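About Gomdale Gripper Trials

G'day, I'm Femi Igwe, and I run Gomdale with Cuiping Feng. We try out grippers, arms, cameras and controllers for people who are about to spend a fair bit of money on them and would like to hear from someone who isn't selling any.

I started out fixing packing lines around Pilden, and most of my call-outs were for the same complaint: lovely arm, wrong gripper. Cuiping was writing controller software over at Vasylenko at the time, and we got to swapping notes over lunch (mostly grumbling, if I'm fair). By the end of that winter we'd signed a lease and bought a second-hand bench. We've been at it for 5 years now and the coffee machine is still the worst thing in the building!

Our bread and butter is the side-by-side trial. You send us your products and tell us which grippers you're weighing up, and we run every one of them on the same arm, with the same lighting and the same jobs. A standard trial is 700 picks per gripper. We log the drops, the double picks and the crushed corners, and you get the whole lot in a spreadsheet, ugly bits included. Our longest one so far was for Bevach, who wanted to compare soft fingers with a parallel jaw on small cartons, and that ran to 1183 picks on each before they were happy. I was seeing cartons in my sleep.

Cuiping looks after cameras and controllers. She's fussy about cable routing and even fussier about calibration, and she'll redo a whole morning's runs if a mount has shifted. I do the mechanical side, so fingertips, pads, adaptor plates and a lot of hunting for the right bolt. We've got 154 sets of fingertips in the drawers these days, and I reckon I've organised them properly twice.

Visitors are welcome on Mondays after 10 am. Bring a few of your trickiest items along and we'll have a go at them while you're here. Cartons that sit close together in a basket or tote are a favourite of mine, as getting a finger down beside one is where plenty of grippers come unstuck, so please bring those if you have them.

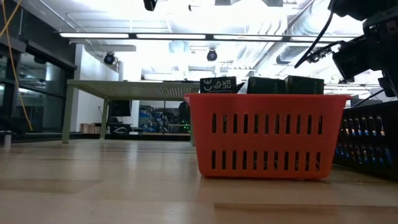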